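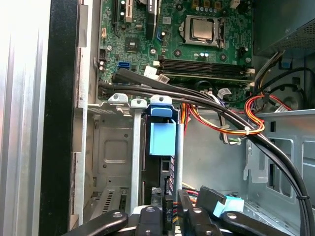

Reading time: 2 minutes

About Bravton Computer Repair

Bravton is a repair shop and evening school for people who own a computer and would like to keep it a while longer. We fix desktops and laptops, sell refurbished machines and teach basic repair to adults. We are independently owned and have no sales agreement with any manufacturer.

How we started

The business began as a single bench at the back of a stationery store on Skanden Street. Most of the early work was replacing power supplies and moving files off old drives. When the stationery store closed, we took over the whole unit. The front is now the service counter, the workshop is behind it, and the classroom is upstairs. The old shelving is still in use and holds our spare parts.

Repairs

Bring your computer to the counter and we will look it over and give you a written quote. The diagnostic fee is $49 and comes off the bill if you go ahead with the work. If the repair would cost more than the machine is worth, we say so on the quote. You can then take the computer home, or leave it with us for parts.

We work on most desktops, including older ones that other shops turn away. We do not repair phones, printers or televisions. Laptop screens can be replaced if we can get the part – ask at the counter before you order one yourself.

Refurbished computers

Last year we sold 661 refurbished desktops and laptops. Each one has had its drive wiped, its fans cleaned and its memory tested, and comes with a six-month warranty on parts and labor. Prices for desktops start at $300 with a keyboard and mouse. Monitors are sold separately.

Classes

The Flumska Course is our beginner class in desktop repair. It runs for eight evenings and covers the main parts of a computer, safe handling, replacing memory and drives, and finding common faults. You do not need any experience. Tools are provided, and you may bring your own machine from the third evening on. More than 1,000 students have finished the course.

A shorter class on backing up files is held twice a season. The next beginner course opens in October, and places can be booked at the counter or by phone.

Recycling

We accept old computers, cables and power supplies during shop hours. Anything we cannot reuse goes to Tehrani Metals for recycling. There is no charge for household items. Businesses should call first – large loads have to be booked in.

Visiting us

The entrance is on Skanden Street, with loading space in the alley behind. The classroom is reached by stairs only.

Page last updated September 2024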